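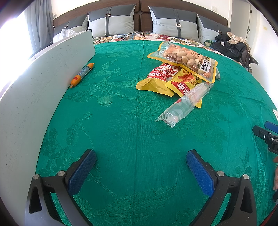
Green bedspread, woven leaf and flower pattern.

Kinsella Local Flu Reports

A small corpus of local news reports on seasonal flu outbreaks, with labels for who is quoted, what is claimed, and what advice is given to households. The text was collected and labeled by the Huvero group. Maintainer: Maeve Hayes.

Contents

reports.jsonl - one report per line, 183 lines
labels.csv - one row per labeled span
outlets.csv - outlet name, region, print or web only
guide.txt - labeling guide, current version

The reports come from 18 outlets. All are in English. Wire copy was removed where we could spot it, but a few pieces reuse agency paragraphs without credit and are still in the set.

Fields

Each record has eight fields: id, outlet, headline, body, month, place, source_type, and notes. The month field holds a bare month name. February is the most common value and the set should not be used to study how coverage changes through a season. The place field is the place the report is about, which may differ from where the outlet is based. If a report covers more than one place, the first one named is used.

Source types are patient, relative, health worker, school, official, and other. A person who fits two types gets the one the report mentions first. A nurse who speaks about her own illness is a common case.

Household advice spans

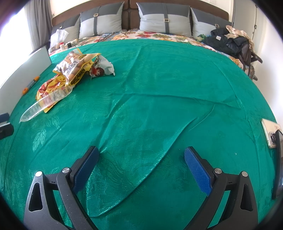 Advice spans cover any sentence that tells readers what to clean, wash, open, or throw out at home. Each span gets an item code from the list in guide.txt. The codes are broad on purpose. Sheets, pillowcases, blankets, and covers all go under BEDDING, whatever the fabric, so a satin bedspread with an embossed leaf pattern gets the same code as a plain cotton sheet. Curtains have their own code. Towels are split between bath and kitchen, a choice made early on that we would not repeat.

We do not label whether the advice is correct. Reports sometimes repeat claims that health workers in the same piece disagree with, and both spans are kept.

Labeling

Four people labeled the set using the Jesix span tool. Every report was read by two of them and conflicts were settled by the maintainer. Agreement was weakest on "other" as a source type and on advice phrased as a question.

Known problems

- Headlines from two outlets were cut short by the scraper. These are marked in notes.
- Curly quotes were turned into straight quotes, so character offsets will not match the original pages.
- Names of private persons were replaced with Fakex placeholder names. A few placeholder names repeat across unrelated reports. Do not link records by name.

Loading

Files are UTF-8 with Unix line endings. The offsets in labels.csv count characters from the start of body and do not include the headline. End offsets are exclusive.

Corrections

Send the record id, the field, and the proposed value to the maintainer. Changes go into the next release and are listed in changes.txt.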